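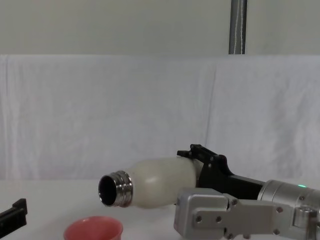
Cream bottle on its side over the bench, cap off, threads showing.

Filed under: Bench Notes > Drinkware > Caps & Seals
Search the notebook... Go

May 15, 2022

Picking up the cream bottle again. I know, I know, I said I was finished with it on the last page and that the lid was going in the bin, but then I had another go at the gasket over lunch and now I've got opinions, so here we are.

Where things stood: the original lid is cracked across the top, right where the carry loop meets the disc, and it weeps if you lay the bottle down in a bag. Not a lot, just enough to ruin a paperback (mine, the good one, thanks very much). The body and the neck are fine. It seems daft to throw out a perfectly decent steel bottle over a lump of plastic, and we've got a whole drawer of orphan lids in the back room, so the plan is to find it a new cap or make it one.

First job was cleaning the threads. There was a ring of old tea in the bottom groove that I'd honestly mistaken for a shadow. Warm water, a drop of dish soap, the soft brush from the bottle kit, round and round. Then baking soda paste on a cotton swab for the bit right under the rim. Don't use the green scrubby side of the sponge on a polished neck, Zheng did that on the travel mug and it has looked foggy ever since. Rinse, shake, stand it upside down on the rack overnight. The inside still had a faint tea smell this morning but nothing like before.

Then the lids. I went through the orphan drawer and pulled out 12 that looked close enough to try, going by eye against the neck. Most were hopeless the moment I offered them up. The way a wrong thread feels is hard to write down but you know it right away – it catches, goes a quarter of the way round, leans over to one side and stops. If you have to lean on it, it's wrong! Take it off before you chew up the plastic.

Three of them went on without a fight, so those got labels and a proper look:

Lid A, the black flip-top from the Stenham box. Goes on smooth, sits level, but the gasket doesn't reach the rim. You can tighten it as far as you like and there's still daylight if you hold it to the window. Upside-down test over the sink: dribbled straight away. Could maybe be saved with a thicker ring.

Lid B, plain screw disc, gray, no idea where it came from. Best fit of the lot on the thread. Went on in just under two turns and pulled down square. Upside-down test: dry. Gave it a shake: still dry. Then I laid it on its side on a paper towel and went off to do something else, and when I came back there was a damp spot the size of a thumbprint. So close! I'm fairly sure that's the old gasket, it's gone hard and shiny on one side and you can feel a flat spot if you run your nail around it.

Lid C, the wide one with the straw. It fits. I hate it. The straw is too short for this body anyway, so you'd be leaving the last few mouthfuls in there forever. Back in the drawer.

So B is the winner on paper and the question turned into one about gaskets. I had a bag of silicone rings left over from the Gretdale flasks, nice soft ones, and they looked a hair too big but I tried one anyway. Too big is a pain. The ring bunches up in the groove and when you tighten the lid it creeps out over the edge, and then it grabs the rim and squeaks. You can trim them and butt the ends together but I've never once got a trimmed ring to hold water and I don't intend to spend an afternoon proving it again.

İlker Altıntaş came by while I was swearing at it and suggested warming the ring in hot water and then stretching a smaller one on, instead of squashing a bigger one in. Obvious when somebody says it. The next size down went into a mug of hot water from the kettle for a few minutes, then I worked it round the lid with the back of a teaspoon (no knives, no screwdrivers, one nick and you start over). It sat flat the whole way around on the second attempt. On the first I'd got a twist in it and had to fish it out again. 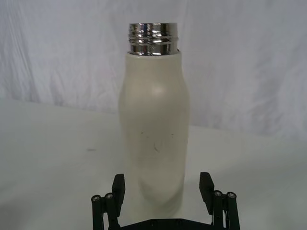 I also wanted to see what could be done about the finish. It's that matte off-white coating that looks lovely new and then picks up every mark going. On this one they're mostly around the middle, a short curved gray streak and some little specks, the sort of thing you only notice in decent light. I tried a damp cloth with soap on a patch low down and it didn't do much. A pencil eraser is next on my list, the plain white kind, gently, and if it starts to polish the coating I'll stop. A shiny spot on a matte bottle looks worse than a scuff, and you can't put the matte back. Melamine sponge is a no for the same reason, I don't care what the internet says.

While I had it standing there I had a think about the shape too, which I'd never paid much attention to. It's a bit like an old milk bottle, fatter up top, in a little at the waist, then out again. Nice in the hand, the waist is exactly where your fingers want to go. Less nice in the bike cage, where it rattles, and it won't go in the door pocket of my car at all. The other thing is that our bottle brush is too stubby to reach into the curve under the shoulder. You get the bottom and you get the neck and there's a band in between that only ever gets splashed. I suspect that's where the tea smell lives. I bent the wire on the spare brush into a slight hook and that did the trick, so please don't straighten it, whoever tidies the sink next. It's meant to look like that!

Leak test with the new ring on lid B. Filled to just below the threads with tap water, dried the outside properly, lid on firm but not gorilla tight, on its side on a fresh paper towel with a pencil line drawn around it so I'd know if someone moved it. Checked it whenever I walked past. After 3 hours, nothing, towel dry. Turned it so a different part of the seal was at the bottom and left it again while I did the invoices. Still nothing. I'm calling that a pass for cold.

Hot is another matter. Hot water pushes back a bit when you close it up, and soft rings that behave beautifully with tap water can let go once they warm through. I'd like to do it properly with tea-temperature water, lid on, a couple of good shakes, then on its side for the rest of the day. Use the tray. Last time we skipped the tray and it got into the label printer.

Notes on the gasket for whoever orders next: the ones that worked are the thin clear rings in the envelope marked Nandotov, in the second drawer. There are 19 in there now. The white ones in the same drawer look identical until you put them side by side, and they're stiffer, and they did not want to stretch even after a good long soak. I've written STIFF on that bag. If we reorder, get the clear ones.

I did briefly consider making a lid from scratch, and drew one on the back of a delivery note with a bigger grip and a proper loop. It's a nice drawing. But the thread is the fiddly part and we've got one that fits already, so I'd only be doing it for the loop, and I can tie a bit of cord round lid B if I get desperate. Drawing is tucked in the back of this book if anyone wants it.

Also, small thing, the cracked original. I kept it. The gasket out of it is still usable as a size reference and I've put it on the hook by the sink with a tag. The disc itself might do as a template if the loop idea ever comes back.

Still to do:
hot test on lid B, with the tray
eraser on one speck and see
find out if the straw lid fits Zheng's mug, get it out of my sight
another rinse with baking soda, leave it overnight with the lid off
more paper towels, I've used up almost the whole roll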